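Two weeks with the Zomero hand grippers

I've wanted a pair of these since March, and the Zomero kit finally landed on my desk (well, on my bed). You hold one in each hand, do an ordinary chore, and the recordings go off to train a robot arm. I started with hair ties, and wow, what a fun way to lose an evening!

The fingers open and close so smoothly that I stopped thinking about them by my second session. I did 54 runs before I wanted a break.

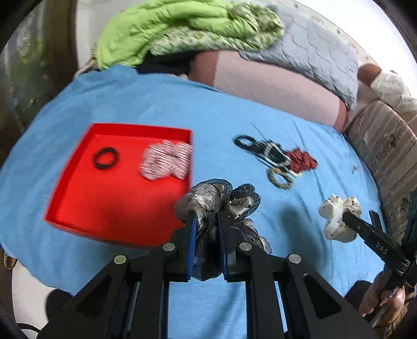

Last updated: August 28, 2025

Scrunchies are my favorite test so far. Thin, crinkly fabric wants to go everywhere, and the blue ribbed pads still get a good bite on it. Small elastics are harder, and I fumble those a lot, especially left-handed.

My gripes: the cable is stiff, and the setup guide is 49 pages long with no index (why?). I'd still buy it again. Next up is socks, and I'm already saving the odd ones.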